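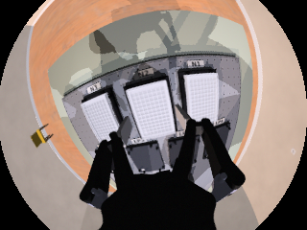

**Sourdough starter smells like nail polish remover. Toss it?**

Posted by Florante Soriano

I've had this starter since May and it used to smell like yogurt. Now I open the jar and it smells like a salon. There's a gray liquid on top too. I feed it when I remember, and I'll admit my memory has been better. My sister in Nasdale says throw it out, but she says that about most things I own. Can it be saved?

---

**Firouzeh Kazemi**

It's hungry. The liquid is called hooch, and you can pour it off or stir it back in. Keep 20 grams of starter, add 90 grams of flour and 90 of water, and leave it on the counter. Do that twice a day for 3 days and the smell should fade. If you see pink or orange streaks or anything fuzzy, then your sister wins and it goes in the trash. Don't scrape and hope.

---

**Bienvenido Espiritu**

buy yeast. it comes in a packet and never needs a sitter

---

**Natanael Bragança**

What Firouzeh said, but use some whole wheat or rye in the first few feedings if you have it. Mine perks up faster that way. And if you only bake twice a month, keep it in the fridge and feed it weekly. I put a reminder on my phone, which I ignore, but at least I feel guilty on schedule.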